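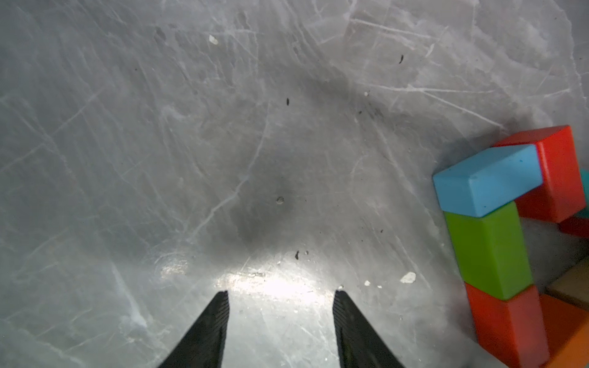 **Soltura 81 스테이지 피아노 / 보컬 세트** (제조 Vornesitz, 국내 취급 Jang 악기)

재입고. 2월 물량. 지난번에 못 사신 분들 문의 많아서 페이지 새로 씀. 급하게 올리는 거라 가격표는 나중에 손볼게요.

노래하면서 치는 사람용 건반입니다. 싱어송라이터, 버스킹, 소규모 공연장, 녹음실 데모 작업. 클래식 전공 연습용으로 찾으시면 다른 모델 보세요. 건반 터치가 그쪽이 아닙니다.

## 기본 사양

- 건반: 81건, 세미 웨이티드. 벨로시티 커브 3단계
- 음색: 그랜드, 업라이트, 일렉 피아노 2종, 오르간, 스트링, 패드 2종, 신스 베이스. 총 9개
- 마이크 입력: XLR 1개, 팬텀 전원 지원 (스위치 뒷면)
- 출력: 55 스테레오 L/R, 헤드폰 앞면 1개
- 페달 단자: 서스테인, 익스프레션
- USB-C: MIDI + 오디오 겸용
- 전원: 전용 어댑터 포함. 배터리 안 됨

(출력 항목 앞에 숫자 55는 오타입니다. 5.5 잭, 그러니까 일반 TS 단자예요)

음색 9개가 적다는 분 계신데 써보면 이게 편합니다. 버튼 하나에 음색 하나. 메뉴 안 들어감. 무대에서 조명 어두울 때 손으로 더듬어서 찾을 수 있음. 업라이트 음색이 특히 좋아요, 해머 소리 살짝 섞인 거. 발라드 데모에 그대로 써도 됨.

## 보컬 쪽

마이크 꽂으면 리버브랑 컴프레서 바로 걸립니다. 노브 두 개. 하모니 기능은 왼손 코드 따라서 위아래로 한 성부씩 붙는 방식이고, 풋스위치로 켜고 끔. 후렴에서만 밟으면 딱 좋음. 풋스위치는 별매.

주의: 하모니 켠 상태에서 마이크 게인 높이면 하울링 납니다. 게인 먼저 내리고 켜세요. 모니터 스피커 정면에 두지 마시고요.

## 세트 구성

1. Soltura 81 본체
2. 어댑터
3. 서스테인 페달 (플라스틱 아니고 금속 밟는 거)
4. 악보대
5. Cerkard 소프트 케이스, 어깨끈 두 개

스탠드는 미포함. X형 쓰셔도 되는데 2단으로 조이는 걸로 하세요. 한 줄짜리는 노래하다가 몸 기대면 흔들립니다.

Cerkard 케이스는 단품으로도 나갑니다. 앞주머니에 마이크 두 자루랑 케이블 들어가요. 방수는 아님. 비 오면 커버 따로.

## 자주 오는 문의

**예전 Soltura 쓰는데 음색 옮길 수 있나요**
안 됩니다. 구형은 저장 포맷이 달라요. 리듬 패턴만 USB로 옮겨짐.

**녹음할 때 보컬하고 건반 따로 받아지나요**
네. USB 채널 4개. 1-2가 건반, 3이 보컬 드라이, 4가 이펙트 걸린 보컬. 프로그램에서 입력 4채널로 잡아야 보입니다. 스테레오로 잡아놓고 안된다고 하시는 분 많음.

**헤드폰 꽂으면 메인 출력 꺼지나요**
기본은 안 꺼짐. 설정 버튼 길게 누르고 맨 아래 흰건반 치면 바뀝니다.

**시연 되나요**
매장에 한 대 나와있음. 헤드폰 연주는 아무때나, 앰프 연결은 오후 3시 이후. 한 분당 45분. 마이크는 개인 것 가져오시는 걸 추천.

## 배송 / 반품

- 택배비 3,000원. 제주, 도서산간은 추가금 있고 주문 후 문자로 안내
- 오후 2시 전 결제분 당일 출고
- 단순 변심 반품은 개봉 전만. 박스 안쪽 비닐 뜯으면 개봉입니다
- 초기 불량은 교환. 건반 안 눌리는 거, 소리 끊기는 거는 짧게 영상 찍어서 보내주시면 빨라요
- 수리는 Jang 악기 직접 접수. 본사로 보내지 마세요, 한참 걸림

색상은 검정만 남았고 아이보리는 다음 입고때. 예약은 상품 문의란에 '아이보리'라고만 남겨주시면 순서대로 연락드립니다. 풋스위치 재고는 전화로 확인해 주세요.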